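家庭用調理補助アーム導入評価 中間報告
提出先:生活技術助成プログラム 事務局
評価対象:Dritia 家庭台所向け操作サービス(提供元 Zekley)
報告者:Ashton Katene

一 今期の位置づけ

前回の報告では契約の経緯と設置条件の交渉までを書いた。今期は実際に台所へ据えて動かす段階に入ったので、その範囲に限って報告する。先に結論めいたことを書いておくと、継続の可否を判断できるだけの材料はまだ揃っていない。提供元は「導入初日から日常の道具を扱える」と説明しており、助成申請の際にもその文言をそのまま引用したが、現時点で私はこの一文を支持する立場にない。否定する立場にもない。

評価の対象はあくまでサービスであり、アーム本体ではない。本体は市販の汎用品で、性能は別のところでいくらでも調べられる。助成金で買っているのは、その上に載る動作の組み立て、遠隔からの調整、月ごとの更新、それに不具合時の対応である。この区別は申請書でも書いたが、事務局からの照会に本体の仕様を問うものが混じっていたため、改めて記しておく。

二 設置

場所は申請時と同じ、タイル張りの調理台のある普通の台所とした。実験室に模した台所を組む案もあったが採らなかった。提供元のカタログにある台所はどれも天板が平滑で、物が一つも置かれていない。目地のある天板、流しのまわりの小物、扉の下がった吊戸棚といった条件で使えないなら、家庭向けと名乗る意味がないと考えたからである。

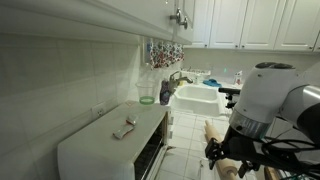 設置説明書には「標準的な台所であれば追加の養生は不要」とある。標準的の定義を問い合わせたところ、返ってきたのは別の製品 Fawzy の設置要領で、台所についての記述は半ページもなかった。再度問い合わせて、ようやく担当者から口頭で「周囲の物は片づけても片づけなくてもよい」との回答を得た。書面での回答を求めているが、本稿の締切までには届いていない。

配線の取り回しについては不満がある。説明書の図では線が一本だけ、きれいに腕に沿って描かれている。現物はそうはいかない。手首から先に付ける機器が増えれば線も増えるし、余長をどこかに逃がす必要がある。調理台の上で使うものである以上、線が食品や水まわりに触れない保証を誰がするのかという問題が残る。提供元は利用者の責任範囲だと言う。私はサービスの設計に含まれるべき事項だと考えており、見解は分かれたままである。

三 課題の選定

最初の課題は麺棒の把持と持ち上げとした。提供元が推してきたのはコップと箱で、いずれも円筒や直方体として扱いやすく、公開されている宣伝動画にも出てくる。麺棒を選んだのは、胴と持ち手で太さが違い、丸くて転がり、天板に対して低いためである。持ち手をつまむのか胴をつかむのかで、その後にできることが変わる。パンや菓子を焼く家庭では珍しくない道具であり、宣伝のために用意された物ではない。

開始前の取り決めは次のとおり。

・麺棒は調理台のタイル面に直接置く。滑り止めは敷かない。
・置く角度は指定しない。手元の都合で置いた角度をそのまま使う。
・調理家電はふだんの位置から動かさない。
・把持の成否は、持ち上げたあと保持できたかどうかまで見て記録する。触れただけ、浮いただけは成功に数えない。
・提供元の遠隔調整が入った試行は別に集計する。

最後の項目については、提供元から「調整も含めてサービスである」として合算を求められた。理屈としては分かるが、合算すれば人が裏で何分かけたかが見えなくなる。家庭の利用者が毎回遠隔の担当者を呼ぶとは考えにくい。別集計は譲らなかった。
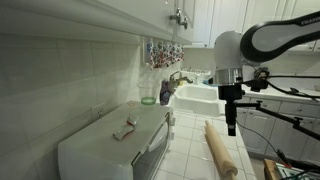

公表資料に載っている成功率についても触れておきたい。資料には試行数が書かれておらず、対象物の一覧もない。どの程度の失敗を失敗と呼んだのかも不明である。試行の条件を開示するよう求めたところ、「社内基準に基づく」との一行が返ってきた。これでは比較のしようがないので、今期の報告では公表値との対比を行わない。

四 経過

計画上の総試行数は4000とした。今期末までに記録として採用できたのは684である。進捗として見れば遅れている。主な原因は設置と問い合わせの往復で、機械の停止によるものは少ない。ただし停止が少ないことを長所として書く気にはなれない。動かした時間そのものが短いからである。

684のうち、遠隔調整が一度も入らなかったものは449だった。残りには何らかの形で提供元の手が入っている。調整の内容は記録に「軽微な補正」とだけ残るものが多く、つかむ位置を指定し直したのか、速度を落としただけなのかが区別できない。記録様式の改訂を申し入れた。改訂版は次期から使えるとの返事だが、過去分にさかのぼって書き直すことはできないという。今期分の内訳はこのまま不完全な形で残ることになる。

成否の集計は本報告に載せていない。判定を私一人で行っており、境界の例の扱いに迷いがあるためである。もう一人の判定者を立て、突き合わせたうえで次回提出する。途中の数字を先に出してほしいという要望は承知しているが、出した数字だけが独り歩きした例を前の助成事業で見ている。 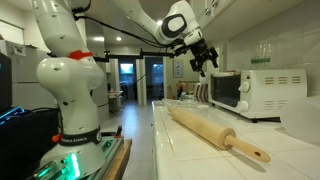

使っていて気になった点をいくつか挙げる。いずれも集計前の所感であり、評価としての重みは付けていない。

操作画面の「準備完了」の表示が早すぎる。腕が待機姿勢に戻りきる前に点灯することがあり、慣れた者なら待つが、はじめて触る人は手を出すだろう。家庭向けとして売る以上、これは表示の好みの問題では済まない。提供元には安全上の指摘として伝えた。

把持の前に、指が対象のすぐ上でいったん止まる動作がある。説明書では「確認動作」と呼ばれているが、何を確認しているのかの説明はない。止まったまま待たされることもあり、横で見ている側には考え中なのか固まったのか判断がつかない。画面にも何も出ない。

片手で持てる道具に対して、台所で占める空間が大きい。据え置く場所、腕の振れる範囲、線の通り道を合わせて考えると、人が並んで作業する余地はあまり見込めない。人の調理を補助するというサービスの趣旨と、この寸法は相性が悪い。小型の本体への対応予定を尋ねたところ、検討中とのことだった。検討中という返答は今期に入って2回目である。

公平のために書いておくと、物を片づけずに使うという点について、提供元が現場で嫌な顔をしたことはない。流し台の小物やトースターの上の物を見て「どけてください」と言われるものと身構えていたが、そうした要求はなかった。これが自信によるものか、無頓着によるものかは、集計を見てから書く。

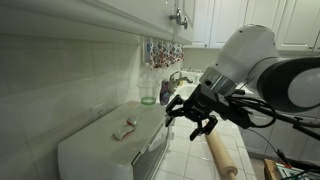

五 費用

支出は月額利用料と設置費が中心で、計画の範囲に収まっている。懸念は更新費にある。契約書では月ごとの更新は利用料に含まれるが、対象物を新しく加える場合は「追加学習」として別料金となる条項がある。麺棒は標準の対象に含まれるのかと確認したところ、含まれるとの回答だった。では計量カップやふるいはどうかと尋ねると、個別見積もりになるという。どこまでが標準なのかを示す一覧は存在しないらしい。日常の道具を扱えるという先の文言と、この料金体系は並べて読まれるべきである。

代替候補の Gristoreck については、見積もりのみ取り寄せた。利用料は低いが、設置後の対応が含まれていないため単純には比べられない。今期中に並行して試す余力はなく、乗り換えを提案するものでもない。事務局から比較を求められた場合に備えて手元に置いてある。

六 次期の予定と事務局へのお願い

次期は麺棒の試行を続け、総試行数の達成を優先する。対象物を増やすのはその後とする。提供元は早めに種類を増やしたほうが見栄えのよい報告になると勧めてくるが、一つの道具について何も言えないまま三つ四つに広げても、言えないことが増えるだけだと返した。

お願いは次の二点である。

一点目は、試行数の遅れに伴う計画変更の承認。変更届は別途送付する。期間の延長を希望しており、増額は求めない。

二点目は、試行条件の開示を提供元に求める文書を、助成側の名義でも出していただきたいこと。利用者一件からの問い合わせでは動かないことが、今期のやりとりで分かった。文案はこちらで用意できる。

次回の報告は1月に提出する。二名判定による成否の集計と、遠隔調整の内訳のうち新様式で取れた分をそこに含める。遠隔調整の担当者への聞き取りも申し込んであるが、日程の返事はまだない。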